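Tags: Student Work > Product Design > Year 2 Reports

Small Appliances in a Small Room: layout report, May 2022

Brief was to look at how people load and unload things in a tight space, then suggest a layout. We picked two front openers. Microwave and a toy washing machine, same room, same white surfaces. Budget was 149 dollars and we stayed under, mostly becuase the shelf was already there.

Method: short tasks, repeated. Bread for the microwave, cloth for the washer. 20 runs each. Notes on paper, typed up after, so some of the early ones are thin. 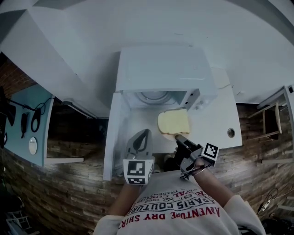
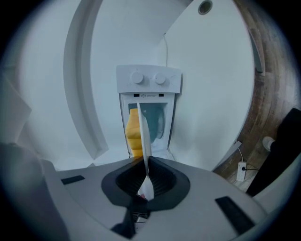 Door swing is the main finding. We had planned to write mostly about shelf height and ended up with half a page on hinges. The microwave door opens to the left, so the clear side is the right, and a slice of bread lying flat right in front of the open door is already where it needs to be. Anything put down on the left has to go round the door. Same problem in the Volteo kitchen we measured for project one. The washer is different, the round opening is the limit and something bulky and yellow at the left side of it takes up a lot of the room you have.

Cables. Not in the brief but should be. One runs over the counter to the right of the microwave, one goes down the wall to the top of the washer. Neither is where we'd put it. The Murkgate layout guide we were given has nothing on this.

Recommendations
- landing space on the side away from the hinge
- counter cables moved to the back, clipped
- soft items folded smaller before they go in teh drum

Still to do: the 1,220 mm shelf, drawn but not tested. Hopefully in September.

Related reports
Clirnden Hall shared kitchen survey
Pons drawer study, part 2
Folding and stacking: a first look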